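4.2 Keeping track of the gripper's own body in the wrist view

I want to spend some time on the self-mask, even though it looks like the dullest box in our block diagram, as it ended up deciding most of what I could and couldn't do with the rest of Skullow. Skullow is the perception half of the system. Firkitz is the planner. They talk over a small message queue called Sideck (written by Müzeyyen Yüksel for a different project, and borrowed here with very few changes), and everything below happens before a message ever gets onto that queue.

The trouble is easy to state. A wrist camera looks past its own fingers all day long, and a segmentation network that was trained mostly on household photos has no idea what to do with them. In our first version the network happily proposed the finger pads as objects. Firkitz then asked for a grasp on them, the inverse kinematics threw an error, and the whole run stopped! I fixed that with a static mask, drawn by hand, and that held up until I let the fingers move during the approach. After that the mask was wrong in nearly every view except the one I had drawn it in.

So the mask is now computed. We take the joint reading of the gripper, pose a simplified mesh of the linkages and pads, render it into the camera, and grow the result by 21 pixels to soak up calibration error. I tried smaller margins and they left a thin bright outline along the metal bars, and the network loved that outline (it called it a fork more than once). The render is cheap enough to run on every view. A mask from one view is never reused for the next, even if the joint reading hasn't changed - I got burned by a stale reading in November and haven't trusted caching since.

Masking hides things, of course. Anything behind the fingers or the housing loses part of its outline, and the question is what the planner should be told about it. Figure 6 has the kind of view I used when I was working this out, with a red basket partly behind the gripper and the shelf above it in plain sight.
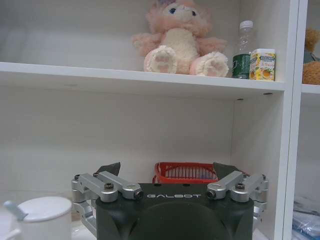
Page last modified in November, 16:20

Figure 6. Wrist view of the shelving unit. The basket between the finger pads is only partly visible; the plush toy, the bottle and the small box stand on the shelf board above.

Our answer is to carry two outlines per object. The first is the visible outline, which is just whatever the network gives us after masking. The second is a possible outline, and it is allowed to spread under the mask as far as the depth of its visible neighbors permits. For the plush toy in Figure 6 the two can stay close together along the edges we can see. For the basket they are far apart, and Firkitz treats a big gap between the two as a reason to move the wrist before it commits to anything. It took me a while to accept that this is a planning decision. My early code tried to guess the hidden part inside Skullow, and the guesses looked lovely and made the planner much too confident.

Touching objects are the other headache. The bottle and the box next to it share a boundary, and the upper part of the bottle is clear plastic, so the white wall shows right through. Depth is poor there. In practice the label and the cap get found as separate pieces with a hole in between, and I join them with a plain vertical rule: two pieces merge if they overlap in width and nothing with good depth sits between them. It's crude, and I know it will merge things it shouldn't when a shelf is packed tighter than this one.

We ran the computed mask over 2000 stored wrist views and hand-checked 841 of them, picking the views where the two outlines disagreed the most. Almost 260 of the checked views still had some sliver of gripper left outside the mask, nearly all of it along the lower arm segments, where our simplified mesh is at its worst. None of the slivers was big enough to pass the minimum area test, so Firkitz never saw them. I'd still like a better mesh. The Sezer calibration tool can export one, but its link names don't match ours and I haven't written the converter yet.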